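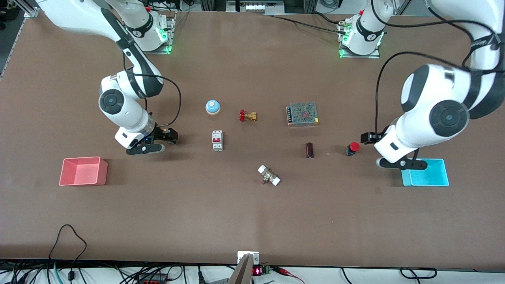 Turnis bench demonstrations: data card

Version: second release, 11 June 2018
Maintainer: Siiri Ots
Contact for corrections: Nusrat Sethi

Contents

The set holds 700 demonstrations of small parts being sorted on a table by two arms under remote control. Each demonstration is one folder. Folders are numbered in recording order, and the numbering has gaps where a run was withdrawn.

Task

Seven parts start between the arms, with one pink-red bin and one cyan bin at the sides. The operator picks up one part at a time and puts it in the bin named in task.txt. The parts include a call bell, a brass gate valve with a red handwheel, a circuit breaker, a capacitor, a power supply unit and an emergency stop button. The stop button is a loose part to be sorted and is not wired to the arms.

Left and right

"Left" and "right" in the file names refer to the robot's own arms. The fixed camera faces the robot, so right_arm.csv belongs to the arm on the left side of the picture. This has been reported as a fault several times. It is not one.

Operators

Tâm Trương and Iqra Jatoi recorded all runs using a pair of hand-held leader arms. Operators were told to keep the idle gripper still and to open the fingers fully before each approach. Iqra's early runs are slower, and the speed difference has been left in.

Files in each folder

task.txt: target bin for each part
left_arm.csv, right_arm.csv: joint angles and gripper opening
fixed.mp4: fixed camera
notes.txt: operator remarks, often blank

Known problems

In 73 runs a part was dropped and picked up again. These are marked "regrasp" in notes.txt and count as complete.
In 12 runs the gripper opening was not logged for one arm. The column is present but filled with -1.
The pipe fitting rolls when nudged, so its start position in task.txt may be out of date.

Split

200 runs are held back for testing. The list is in test.txt. Please do not train on them if you intend to send results to Parveen Baloch for the August comparison.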